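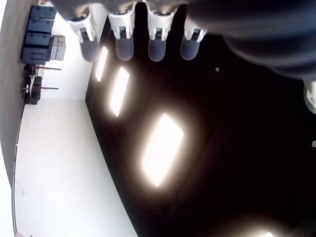 Quatro dedos, todos virados para baixo.

A última balsa para Zullside
Conto · publicado em julho · pela redação da revista Lirkance
93 compartilhamentos · 2 comentários

A balsa Cureo saía às cinco da manhã, e eu cheguei ao cais às quatro, de tanta vontade de ver o mar clarear! Minha avó dizia que Zullside só aparecia para quem vinha acordado. Eu levava um pão de milho, o caderno dela e 13 moedas no bolso do casaco.

Que viagem, meu Deus. O vento entrava pelas frestas, o motor tossia, e uma senhora de chapéu amarelo cantava baixinho uma música que eu conhecia da cozinha lá de casa — a mesma, com o mesmo erro no segundo verso!

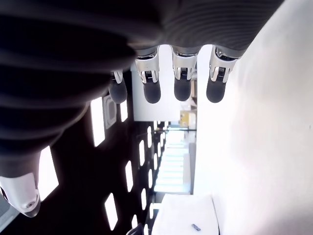

Sentei ao lado dela sem pedir licença. Abri o caderno na página das marés, e ela passou o dedo pelas linhas como quem reencontra uma rua.

— Isto é letra de faroleira — disse.

E era mesmo! Minha avó tinha subido os 889 degraus do farol todas as noites, durante anos, e nunca contou a ninguém da família. Eu ria e chorava ao mesmo tempo, com farelo de pão no queixo.

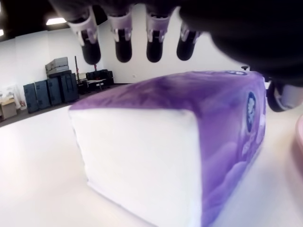 A senhora me falou do inverno em que a lâmpada quebrou e as duas passaram a madrugada tocando sino, revezando os braços, até o último barco entrar. Falou das sardinhas na brasa, do cachorro Kim, que latia para a neblina (e acertava sempre de onde vinham os navios!). Eu queria que a travessia durasse uma semana.
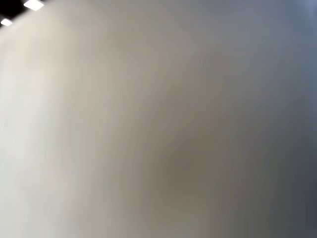
Zullside surgiu de repente. Primeiro foi só a neblina, tão perto do rosto que não se distinguia nada nela, um claro liso de ponta a ponta. Depois, lá no canto esquerdo, bem no alto, abriu-se um pedacinho de escuro com duas luzes brancas dentro, uma maior que a outra. A senhora apertou minha mão.

— A grande é o farol — ela disse. — A pequena é a janela da sua avó. Alguém sempre acende.

Corri para a proa com o caderno debaixo do braço, cantando o segundo verso errado, bem alto!

Comentários (2)

maresia_sul: Que lindo! Li no ônibus e quase perdi o ponto. Quero um conto só do cachorro.

leitora da serra: Minha avó também cantava errado e ai de quem corrigisse. Tem continuação?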